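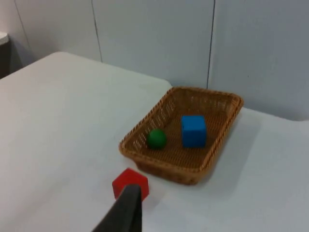 White tabletop and pale gray wall panels.

Fernby and Dollham will have to do it all over again. The league has ruled that their Luleo Cup quarterfinal, which was called off in thick fog with Fernby in front, must be replayed from the first whistle, with the score put back to nothing each.

Anyone who was at Hollis Park that night will remember how quickly it came in. The first half was played under a clear sky, and a very good half it was too, with Fernby going 3-1 up and the home end in fine voice. Then the fog rolled over the river side not long after the break, and by the 57th minute the referee couldn't see either goal from the center circle. The players were taken off, everybody stood around blowing on their hands for a good long while, and in the end the game was abandoned.

Fernby had asked for the result to stand, or failing that for the remaining minutes to be played on another evening with the score as it was. You can understand why they'd try! But the cup rules (last rewritten in October, as it happens) say that a tie stopped before the 75th minute has to be played again in full, and the league felt it had no room to do anything else. Dollham, who had been second best by some distance, said only that they would turn up whenever they were told to.

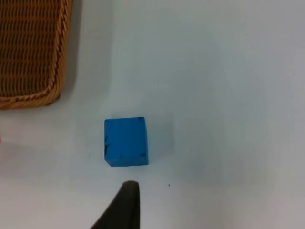
The replay will also bring a change of shirts, and plenty of supporters will be glad of it. Fernby wore their usual pale gray against Dollham's white in the first game, and long before the fog arrived there were grumbles from the stand that you couldn't tell who was passing to whom. This time the referee has asked the home side to wear their second kit, the strong blue one, much the same shade as the wooden cube in the photo, only without the black scribble. It has had just one outing this season, a scrappy draw at the seaside, so perhaps it is owed a happier evening.

Both clubs can pick from their full squads, including players who signed after the first game. That part of the ruling has gone down rather badly in Fernby, where it's felt that Dollham have done the better business lately and now get to use it. Cards are another matter. The two yellow cards shown before the fog will still count, and Fernby's left back, who got one of them for a late tackle she must be sorry about by now, will need to be careful.

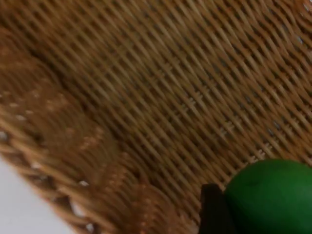 As for tickets, the news is mostly good. Every ticket from the abandoned game will be honored, and you can sit in the same seat if you've kept your stub. Dollham brought 193 fans on the night, a fine number for a cold trip over the hills, and their club is laying on coaches again at no charge to those who traveled the first time. Hollis Park holds 3,000, so there will be room on the gate for latecomers. If you can't make it, the ticket office will give refunds up to the day before the match.

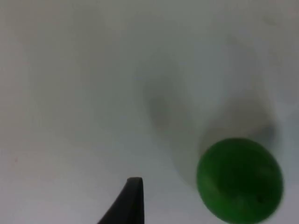
A date has still to be settled. Both clubs would like it done before the winter break, but Hollis Park has a youth tournament to fit in and the field could do with a rest. The winners go on to a semifinal away from home.

Last updated: Dec 4, 2025

Shares 57 | Comments 3

Related items
Luleo Cup: semifinal draw in full
Hollis Park field passes its winter check
Dollham sign goalkeeper until end of season
Fernby youth side held at home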